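Support > Floor Care > Rileo Upright Carpet Washer > FAQ

Rileo Upright Carpet Washer: Frequently Asked Questions

The answers below apply to the corded Rileo upright. The cordless spot cleaner has a separate manual.

How much water does the clean tank hold?

The clean tank is marked with a single fill line. Fill to that line with warm tap water, then add the measured dose of detergent. Do not use boiling water. The dirty tank has a float that shuts off suction when the tank is full – the motor pitch rises when this happens. Switch off, empty the tank, and rinse the float before starting again.

Can I use another brand of detergent?

Use a low-foam detergent intended for carpet machines. Dish soap and laundry liquid produce too much foam, which can reach the float early and stop pickup. Damage caused by foam entering the motor is not covered under the warranty.

How many passes should I make?

Make 2 wet passes with the trigger held, then 2 dry passes with the trigger released. Overlap each strip slightly. Heavily soiled areas may be repeated after the carpet has dried.

The brushes have stopped turning. What should I check?

Unplug the machine and lay it flat. Remove the brush cover and clear hair and thread from the ends of the roller. If the roller turns freely by hand but not under power, the belt has probably slipped or broken. The replacement belt is part number 279.

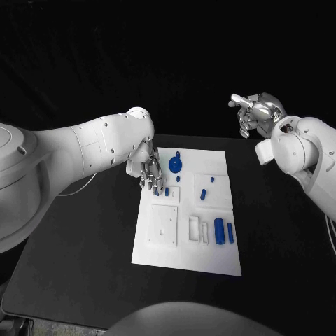 Where can I get parts and repairs?

Belts, brush rollers, tank seals, and float assemblies are sold through Hiltivach parts dealers. Repairs are handled by the Hiltivach service desk, managed by Firouzeh Shahbazi. Have the serial number ready; it is printed on the label behind the dirty tank. The desk closes at noon on Friday.

What does an out-of-warranty repair cost?

The flat inspection fee is $79 and is credited toward the repair if you go ahead. Return shipping is extra.

How should the machine be stored?

Empty both tanks and leave the caps off until the insides are dry. Run clear water through the sprayer first – detergent left in the line can harden and block the nozzles. Store indoors, above freezing, with the cord wrapped loosely on its hooks.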